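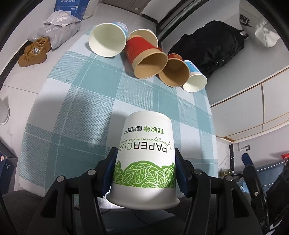 Figure 1. The two-finger gripper holding a paper cup, with other cups on the table behind.

3. Equipment and budget

Our department gave the project 1,715 euros for the year. The first offer, from Jarix, was 2,706 euros for 2 grippers with blue finger pads and the control boxes. This was too much for us, so we asked the same company for one gripper only and we looked for the smaller parts in other places.

The cables and the power supply we ordered from Dobre in April. They cost 130 euros together with the delivery. Vovano also sent us a price, but their jaws open less wide, and we were not sure that the large cups would fit.

Paper cups were chosen as test objects. They are cheap, they come in several sizes, and a damaged cup is easy to replace. We bought them from our own money and they are not in the table of costs.

For the next year we ask for a second set of finger pads and one spare cable. A force sensor would be useful also, but we do not have a price for it yet. The request was sent to the Gasport workshop on 13 September 2021.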